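Merkadel Jaw Pads, Replacement Pair

Spare pads for the Merkadel hand-held gripper. Soft black rubber, supplied as a matched left and right with screws and a hex key. Order code M-48.

Worn pads show up first with thin, glossy things such as dinner plates, which begin to turn in the grip. Check the pads every 300 cycles and change both sides together.

Fitting

Close the jaws halfway and lock the handle. Take out the screw behind each lobe, pull the old pad straight off and wipe the seat with a dry cloth. Press the new pad on until it sits flush, then tighten by hand. Do not use oil or glue on the seat.

Finish with a plate held upright by its edge. Both lobes should touch it evenly.
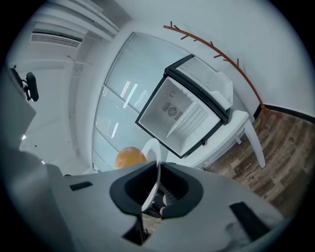

Yeh writes that the screws on an older unit were so tight the supplied key rounded off, and that a longer key from the Lerkutum tool set got them out. Worth having one nearby before you start.

Cleaning is with warm water and a little dish soap, pads off the gripper. Let them dry fully before refitting. Keep spares in the bag, away from sunlight.

Ships from Tilberg within seven working days. Packs of 18 pairs are available for larger sites.

Page updated May 7, 2019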